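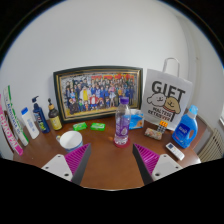 Put the group photograph on a table first and hang it only when everybody has seen it, Radosław Duda told the residents of the Kalinowski house, and for now they follow his advice. The large framed picture leans against the wall in the common room, with a bottle on a red coaster next to it and two small green packets in front.

**2019-01-11.** The photograph was made in October, at the anniversary of the Vaka choir. Many of the people in it are dressed in blue. The choir ordered 16 prints, and this one is the only print with a frame so far.

Residents can write the names they recognize on a sheet by the door. The list will be kept together with the picture. Duda asked that people please write the full name and also the year when the person joined.

The frame will be hung in the hallway in two weeks, beside room 343. Orders for small copies are taken at the front desk until six in the evening.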